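Renting out the back half: the small landlords of Skomambridge

Rents are flat, buyers are slow, and a lot of owners have stopped waiting

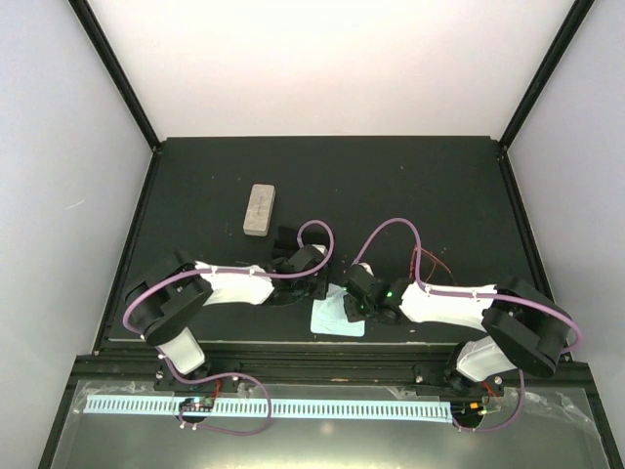

Anyone who tried to sell a mid-size building in Skomambridge this spring knows how it went. Two viewings, one low offer, silence. Then the agent calls and says maybe think about the price again.

So people are doing something else. Keeping the building, splitting it up, letting the pieces. Ground floor to one tenant, back half to another, upstairs to whoever will sign. Not glamorous. Pays the mortgage, mostly.

I spent a good part of July going round the streets below the old rail yard, where most of this is happening. Brick units, two and three stories, loading doors painted shut years ago. A decade back you could not give them away. Then for a while everyone wanted one. Now it's somewhere in the middle and the middle is an odd place to be if you bought at the top.

What the owners say

One couple bought in the good years with a plan to flip. Did the roof, did the wiring, put it on the market. 14 months later it was still there. They took the sign down and cut the building into four. The first unit went in a week, the second took all winter. The last one, a long dark room with one window onto the alley, went to a picture framer who likes it dark.

They are not making a killing. After the loan, insurance and the new boiler there's enough left over for a decent vacation, if nothing breaks. Something usually breaks. But they sleep better than when it was for sale, and they both said so without me asking.

Another owner, further up toward the canal, has done the same with an old bakery and regrets it. Too many tenants, too many keys. One wants heat at six in the morning, one complains about the heat. He would sell tomorrow at last year's number. Last year's number is gone.

The agents

Hájek, the biggest of the local agencies, has quietly moved two of its sales people over to lettings. The office on the main street used to have houses in the window, floor to ceiling. Now half of it is rooms and units, priced by the month. I asked if that was permanent. Shrug. Ask again after the winter.

Zoditz, smaller and newer, never did much in sales to begin with and looks pretty smart right now. They charge a flat fee on small commercial lets and do the paperwork in one afternoon. Owners like that. Lawyers less so. I saw one of their standard leases and it runs to 13 pages, which sounds like plenty until you look for the bit about who pays when the drain backs up. Not there. Get it added before you sign, whichever side of the table your on.

The deposit question comes up constantly. Two months used to be normal for a small unit. Now one month is common, and I heard of a place let with none at all, just a guarantee from the tenant's mother. Landlords don't love it. But an empty unit costs money every single day and a cautious landlord with an empty unit is still paying the tax on it.

The numbers, such as they are

Nobody keeps good figures for this end of the market. The best I could find was the list of change-of-use requests at the town planning desk: over 200 in the past year. Many will be sheds and garages. Still, the woman at the counter told me the pile used to fit in one tray.

Waiting time for a decision is 16 weeks at the moment. That's the killer for anyone with a tenant lined up. A caterer isn't going to wait four months for a kitchen. Some owners let first and apply after, which the town knows perfectly well and mostly ignores until a neighbor complains. I wouldn't. Fines are real and so is the letter that goes to your lender.

Then there's Rakia, the apartment scheme by the bridge, two blocks of it finished and the third still a hole with a fence round it. Everybody I spoke to brought it up. The fear is that if those flats don't sell they'll be dumped on the rental market in one go, and the upstairs rooms people have just fixed up over the workshops will have to drop to match. Might happen. The developer's sales office was closed both times I went by, lights on, no one in.

If you own one of these

Check your loan terms before you split anything. A lot of older mortgages don't allow multiple tenants without the bank's okay, and the bank takes it's time. Call the insurer too, the premium changes when the use does. Separate meters if you can possibly afford it. Every argument I heard about in this town, bar one, was about a shared electric bill.

The other one was about parking, and it's still going on.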